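Workshop Tips: Software for the Bench Arm
Last updated: October 2020

The following tips are issued to members using the Poser planning software at the Tandton shared workshop. They apply to both benches and to any work in which the arm moves without a hand on the controls.

Before running a plan

Load the correct workspace file. Each surface has its own, and a plan made for the wood bench will place the gripper at the wrong height on metal plate. Check the file name in the title line before pressing Plan.

Set the speed limit in the software and leave the dial on the control box alone. Members who change both have difficulty finding out later which one was in force.

Save each plan under a new name. The log holds 2,000 entries and then writes over the oldest, so anything worth keeping should be copied to the shared drive the same evening.

Perception settings

The depth filter is set at 446 on the wood bench and 392 on the metal plate. Please return it to these values after use. Shiny surfaces produce false points, and a planner that trusts them will steer around obstacles that do not exist. Turning the lamp aside often helps more than a change of filter.

Sweep the plate before starting. Small bits of debris can be picked up as objects by the segmentation step.

Large, smooth items in a single color are difficult for the matching step when they stand close to the camera. If the software reports fewer than 2 matched views, move the item back and scan again. Do not lower the threshold to force a result.

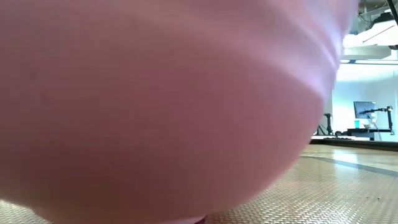 A large pink item close to the camera, with the diamond-plate surface behind.

For such items, enter the outer dimensions by hand and ask the planner for a wide margin. A simple box is sufficient for most lifting plans. Rounded edges may be added once the box plan has run cleanly in simulation.

Corrections to this page should be sent to Isla MacLeish. Requests for new workspace files go to Beathag Swanson and should state the surface, the tool fitted and the software version in use.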